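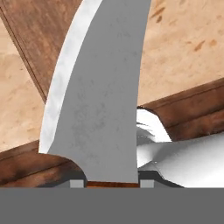

I finally sold the old wagon. If you've been reading this newsletter for a while you'll know how long I've been threatening to do it, and a few of you owe me an apology for the bets you placed.

The replacement is a used compact pickup with a manual gearbox and a bench seat, and I bought it from a small dealer out in Pirkeck, which is a longer drive than it looks on the map. I'd gone to see a different truck altogether. That one had a fresh coat of black undercoating sprayed over everything, including the brake lines and part of the muffler, and I've been burned by that kind of thing before, so I said thanks and started walking back to my ride. Then I spotted this one parked behind the office with a flat front tire and no price on the windshield.

Anyway, I want to talk about the inspection, and quite a few of you have written in asking what I look at first on an older truck. I start at the back. Everybody goes straight for the engine, and sellers know it, so the engine is always the cleanest thing on the lot! Get down on the ground behind the rear axle with a flashlight and look at the frame where the leaf springs attach. Tap it with something. I use the handle of a big screwdriver. Good metal rings a little, and bad metal gives you a dull thud and a shower of flakes in the eye (wear glasses, please, I'm still picking rust out of my eyebrows).

This one had surface rust and one crusty spring hanger, but the frame itself was solid. The bed had been beaten up pretty badly by whatever the last owner hauled around in it. I don't mind that. Dents in a bed are fine with me. Bubbles along the bottom of the cab corners are a different story, and you should run your fingers along the inside lip, where the filler never quite reaches.

The test drive took about 16 miles, partly on purpose and partly because I missed the turn at the Olitz exit. I'd tell anyone to drive at least that far. A worn transfer case or a tired wheel bearing can behave itself for a trip around the block, and then you get it up to highway speed and it starts to sing. Mine has a faint whine in third when you lift off the gas. I asked Shinji Kikuchi about it, who some of you met at the swap meet, and he stuck his head in the passenger window for a minute while I drove him around the parking lot, and told me to change the gearbox oil and stop worrying. So I changed the gearbox oil. I have not stopped worrying, but the whine is quieter, or I've gotten used to it.

I got the price down by two hundred bucks on account of the tire and the spring hanger. I could probably have pushed harder. I'd already decided I wanted it, though, and I'm terrible at hiding that.

What's been done so far: both front tires, gearbox and diff oil, a new battery, and a set of wiper blades that fit on the first try. The hanger is sitting on my bench waiting for a free weekend, along with a can of penetrating oil, and I've been spraying those old bolts every evening like I'm watering tomatoes. The heater only blows on two speeds out of four, so there's a blower resistor on the way too. If you have a trick for getting the glove box out without snapping the plastic tabs, write to me before I find out the hard way.

A couple of other things. The Stanatlow drive is still on for August, same meeting spot behind the feed store, and please fill up before you get there, because the pump at the halfway stop has been out of order since spring. Dan's old garage on Chaimongkol Road has reopened under new owners and they do alignments again, including on lifted trucks. I had mine done there on Monday and the steering wheel is straight for the first time since I bought it.

Next issue I'll get into the spring hanger job, with whatever language is fit to print.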